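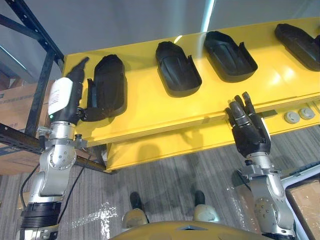

DRERKEL OPENS SPARE PARTS COUNTER AND REPAIR LIBRARY IN BRALLINE

Household repair co-operative asks locals to bring in the broken, the wobbly and the nearly thrown out

BRALLINE, September – Drerkel, the member-owned repair co-operative that has been mending toasters, prams and garden tools for the people of Bralline and the farms beyond it, is delighted to let everyone know that its long-promised spare parts counter and repair library will open its doors this month in the old Mockus drapery building, just up the hill from the post office.

It has been a good while coming, and we'd like to thank our members for their patience, their cups of tea and their very frank suggestions about the colour of the front door (it is staying green, at least until summer). The new premises give us four proper workbenches where we used to share a couple of trestle tables, along with a ramp at the side entrance, a decent sink, and enough cupboards that we can finally stop keeping the sewing machine feet in a biscuit tin.

The spare parts counter works on a simple enough footing. Bring in the thing that's broken, or a clear photo of it with the model number if it's too big to lift, and we'll have a look through the catalogue with you. Knobs, hinges, hose fittings, vacuum cleaner clips, kettle lids, castors and fan covers make up most of what people ask us for, and we've been putting these by for years from appliances that were otherwise past saving. Members pay nothing for salvaged parts. Visitors are asked for a gold coin, and new parts are sold at what we paid for them.

Anyone who has been told that a perfectly good washing machine is finished for want of one small plastic catch will understand why we're so fond of this part of the operation. Last winter we took in 114 items for repair, and in around 70 of those cases the whole trouble came down to a single part that the shop no longer stocked. Some of those we matched from our own drawers and others we tracked down through Sitex, the online parts register that we share with neighbouring repair groups, which will now have its own public terminal beside the counter.

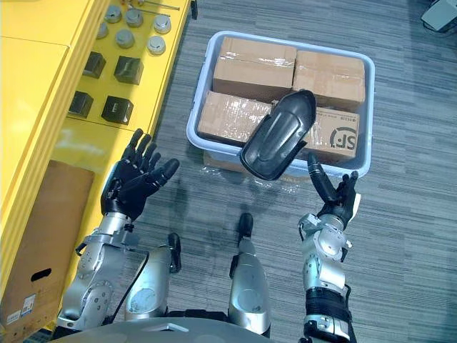 Small parts and plastic tub.

The repair library, meanwhile, lends out the tools you only need once in a blue moon. Members can borrow up to 3 items at a time, for a fortnight, and the list so far runs to soldering irons, a tap reseating kit, bicycle stands, clamps of every size and a rather handsome set of upholstery needles. Manuals may be read in the front room or photocopied at the desk. If you have old appliance manuals mouldering away in a shed, we would dearly love to see them, even the ones with pages missing.

Opening hours will be 9.30 am to 4 pm, with a late bench running until 8 pm once a week for those who can't get away from work. Please ring ahead for the late bench as places go quickly, and note that we can't accept microwaves, gas heaters or anything containing petrol.

Everybody is warmly invited to the opening morning, which kicks off at 10 am with scones, a sausage sizzle and a beginners' session on rewiring a lamp. Kids are very welcome and will have their own table for pulling apart old radios. Parking is limited on the hill, so if you're able to walk or cycle, please do.

Membership forms are available at the counter.

ENDS

Media and membership enquiries: Drerkel Repair Co-operative, Mockus Building, Bralline | © Drerkel. All rights reserved. | Back to top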